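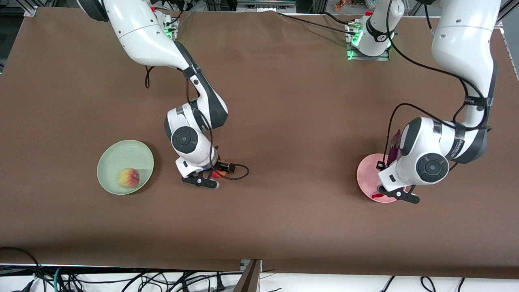
**ABOUT US / What we do**

Zonen records examples that robots learn from. We work out of one building in Monilville, with a smaller room in Cerkembridge that opened in July.

Most of our work is on two-arm tables. An operator guides both arms through a short household job, such as sorting fruit and other small things between a green plate and a pink one, and we save the camera views and joint positions together. A usual task gets 200 recordings. Each one is watched by a second person before it goes out, and failed grasps are kept and labeled.

We have 41 tasks in the current set, called Maluleke, and over 30 people on staff, most of them operators. New operators train for two weeks on plates and cups before they move to cloth.

Labs and companies can ask for a task we don't have yet. Send us the objects, or a list of them.

Page updated Saturday, October 3, 2020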